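Waaka Winter Camp: where we've got to since October

Hi Warrick,

You asked for something longer than my usual two-line email before the next payment goes out, so get a coffee. I'll try to keep it in order, but you know me.

The big news is that sign-ups are open and they're going well! We put the announcement on the Waaka message board on a Thursday evening, right after the weekly fishing contest closed, and by breakfast people had already started arguing about cabin names. As of this morning we have 149 players registered for the online camp. The plan we sent you only promised a hundred, so I'm pretty happy with that, and the board is busier than it's been since the summer update.

Quick recap of what players get, because it has changed a bit since the plan you signed off on. Everybody who joins is put into one of two cabins, Sernley or Mustham. Each day of camp there's a new activity inside the game (snowball relay, lantern building, a scavenger hunt on the frozen lake map, that kind of thing), and players post a screenshot or a drawing to their cabin's board to earn badges. We dropped the daily quiz. We tried it with the test group and they looked up all the answers in minutes, which was funny to watch but not much of a game.

The drawing contest stays, and it's the part people ask me about most. There will be 20 winners, and each one gets their picture hung in the in-game lodge for the rest of the season. Csenge Bíró has already built the lodge wall and the picture slots, and it looks lovely – there's a little fire that crackles louder when more people are in the room. She did that on her own time, by the way, and I'd like to pay her for it out of what's left in the art line if you're okay with that.

Now the stuff that hasn't gone so well. The badge system is late. We'd hoped to use the one from the Malon event last spring with new icons dropped in, but it was written for a single weekend and falls over when you ask it to remember what somebody did the day before. Csenge and I spent far too long patching it before we gave up and started over. The new version is working on our test server and saves badges properly, but it doesn't show them on player profiles yet. I think that's around 20 hours of work, and I've moved it ahead of everything except the opening day map.

Moderation is the other one. A bigger camp means more posts, and drawings need a person to look at them before they go up. I have two moderators confirmed, both from the regular board crew, and they're great, but that only covers afternoons and evenings here. Players in Europe will be posting while we're asleep and then waiting hours for a drawing to show up, and that's no fun for a kid who just drew a penguin on skis. I'm talking to a couple of longtime board members over there who might take the morning slot. 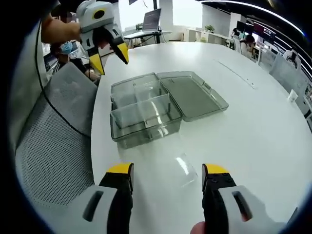 On money, we're a little under where I thought we'd be. The server upgrade came in cheaper because we only need the bigger plan while camp is running, and we can drop back down the day after. Music cost more than planned. I asked for one campfire song and got back two so good that I couldn't pick, so now each cabin has its own. I've put the difference against the prize line, which has room in it now that the quiz prizes are gone. The full spreadsheet is in the shared folder under the usual name, and the tab you want is the second one (the first is me doing sums).

We also opened a suggestions thread, and I wish we'd done it sooner. Most of the requests are for hats. There's a really nice idea for a night walk where the lanterns from the first activity light up the path, and we can build that with pieces we already have, so it's going in on the last night. Somebody also asked for a closing letter from their cabin leader, sent to their in-game mailbox. I've said yes to that as well, and I've started writing the Sernley one.

Coming up next: profile badges, then the opening day map, then a full run-through with the test group. I'd love for you to join the run-through if you can spare an hour. You'd need to update the game first – the version you showed me last time was ancient!

What I need from you is a yes or no on paying Csenge for the lodge, and the second payment by the end of the month so I can book the server. Call me if any of the numbers look odd.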